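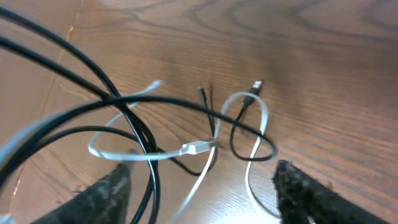 # Wood finishes for small shops: speaker notes

Du Plessis Hall, 7/24/25. Bring the sample boards and the clicker.

## Opening

- Thank Bamevby for the room.
- Ask who has had a finish fail on them. Wait for hands.
- Tonight covers film finishes, oils, and when to leave a board alone.

## Reading the grain

- Grain that rises into pointed arches usually means a flat-sawn board. Tight, straight streaks are closer to quartersawn.
- Flat-sawn boards move more across their width. Finish both faces, or expect cupping by October.
- Softer parts of the grain take more stain. Pass around the pine sample now.

## Oil

- Easy to repair, slow to cure.
- Wipe on, wait, wipe off. Most sticky tables come from skipping the last step.
- Tell the Dukar story: a run of cafe tables, oiled on a humid afternoon and stacked too soon. We stripped every top.
- Rags: lay flat outdoors or put in a water-filled metal can. Say this twice.

## Film finishes

- Better against drink rings, harder to patch.
- Stop sanding bare wood before it gets too smooth. Past that point stain takes poorly.
- Thin coats. Scuff between them and vacuum the dust.
- Show the Ernent counter slide. Up to 5 coats on the front edge, where sleeves rub.

## Cost

- The Ernent job was $2,000 for finishing, and $600 of that was prep labor.
- New people underprice prep. Pause here for questions if the room looks restless.

## Close

- Test on an offcut from the same board, with the same sanding.
- Write the date and product on the back of the offcut and keep it.
- Handout is by the door. Take 2 if you share a shop.
- Questions until they need the room back.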